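Worktops: is oiled wood really that much work?

kettlebelle
Morning all. We're finally getting round to the kitchen and I've got myself in a right muddle over worktops. I've wanted oiled wood since forever but my sister had it in her last flat and says never again, black rings all round the tap within a year. OH wants laminate and to be done with it. Budget for the tops is tight, I'd like to keep it under 500 if we fit them ourselves. It's a small galley, one run each side, sink under the window. Has anyone lived with wood for a good few years and not regretted it?

dampcourse_dave
Lived with it, regretted it, ripped it out. Beech, two kids, one husband (me) who leaves wet teabags about. The bit by the sink went first and I was sanding it every spring. Laminate now, 22 mm stuff from a trade counter, and I haven't thought about it since.

Dorota Wróbel
I'm going to stick up for wood! Ours has been in 10 years and it still looks lovely, but we went for iroko and I do think that makes a difference (beech drinks water, Dave, you were doomed). We bought ours from Sadowski, they cut it to length and did the hob hole for us. I oil it twice a year with the Troltia matt oil, thin coats, wipe off every last bit after twenty minutes or it goes tacky and you'll be picking fluff out of it till Christmas.
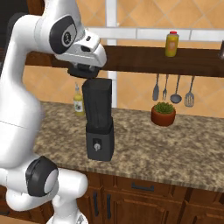 The other thing I'd say is do the underside before it goes down. Our fitter wanted to skip it and I stood over him until he'd done it, edges as well, and the end grain by the dishwasher got three coats. That's where the steam comes up. My neighbour didn't bother and hers has cupped so badly that a pea rolls off it.

dampcourse_dave
Fair point on the beech. Still say twice a year is twice more than I want to be moving everything off the side.

Dorota Wróbel
It's an evening's work! Radio on, glass of something. I quite like it.

moss_and_mortar
Bit of both here. We put laminate on the sink side and wood on the other, joined by nothing because it's a galley like yours, so there's no awkward corner where they meet. Looked odd on paper, looks fine in real life. Whole lot came in under your figure, kettlebelle, though that was offcuts from the Mavumura clearance page and I had to drive 76 miles to fetch them, with the back seats down and a plank in my ear the whole way home.

kettlebelle
Ooh, hadn't thought of mixing! Did you match the thickness? And what do you keep on the wood side, just dry things?

moss_and_mortar
Thickness no, there's a few mil in it and I've never noticed unless I'm wiping down. Wood side has the bread, the toaster, all the plug-in stuff, and a herb or two. 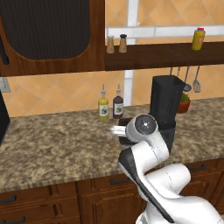
Tall black appliance at the back of the worktop, potted plant next to it.

Do put a saucer under any plant pot, mind. Terracotta sweats and I've got a pale ring from the basil that I've sanded two times and can still find with the light behind it.

grout_expectations
Going to disagree with pretty much everyone and say look at compact laminate. The thin solid stuff. You can put an undermount sink in it, which you can't with ordinary laminate, and there's no chipboard to blow. We've got Sistedach in a dark grey. It does show crumbs.

dampcourse_dave
It also blunts every blade you own and costs a bomb. Did you cut yours yourself?

grout_expectations
I did one end and then paid a man.

kettlebelle
Ha. Right, I've rung the wood place and they'll post me samples of iroko and oak. OH has agreed to the half and half idea "in principle", so we'll see. Dorota, do you use anything on it day to day or just a cloth?

Dorota Wróbel
Damp cloth and a drop of washing up liquid, then dry it. Don't use bleach spray near it. And leave the samples on your draining board for a week with a wet mug on them before you choose!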